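News > Member Updates > Toy Library and Fostering

Cat toy library moves to Pakdale on June 24, 2026

The cat toy library will open in its new room at the Pakdale community building on June 24, 2026. It has been run out of the back of the Tincombe pet supply shop since it started, and the shop needs the space for stock. Lending stays free for anyone who fosters or has adopted through us.

The library made 569 loans last year. Most went to foster homes with a single indoor cat, where a toy gets used hard for two weeks and then ignored. Swapping it for another one usually brings the interest back. A toy that has been away for a month is often treated as new when it returns.

The loan period will be 17 days, up from 14. Several foster homes asked for the change so that a return trip can be combined with a vet visit. You can borrow up to four toys at once. Wand toys and anything with feathers or string should be put away in a closed cupboard when you are not in the room – cats do swallow these parts, and surgery to remove them is expensive.

Please check every toy before you bring it back. Look for loose feathers, bent wire and cracked plastic. Damaged toys will be repaired or thrown out, and there is no charge either way. Hard plastic toys can be washed at home with warm water and dish soap. Feather toys should only be wiped down.

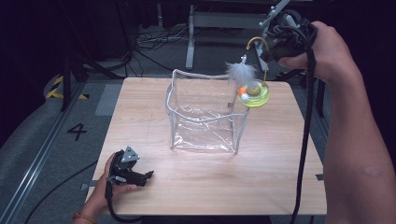
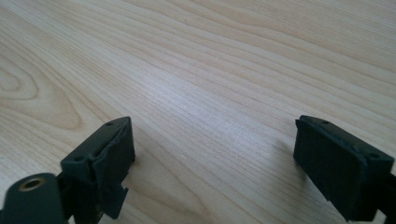 Itziar Tejada wrote to ask whether the longer loans will mean fewer toys on the shelf for new fosters, as she waited most of October for a track toy and ended up buying one. She would like to see a short waiting list kept at the desk – one line per toy, with a phone number.

We will try this from opening day. The list will be a paper one at first. If a toy you want is out, write it down and we will call when it comes back. You will have two days to pick it up before we call the next person.

The move cost $3504, which covered shelving, a lockable cupboard and the first year of room rent. Half came from the spring plant sale and half from the Worku fund. The Kustetti bakery has agreed to keep a drop box by its side door for returns outside opening hours. Please put your name in the bag with the toy.

Opening hours are 4 p.m. to 6:30 p.m. The room is number 18, on the ground floor past the stairs. Cats should stay at home.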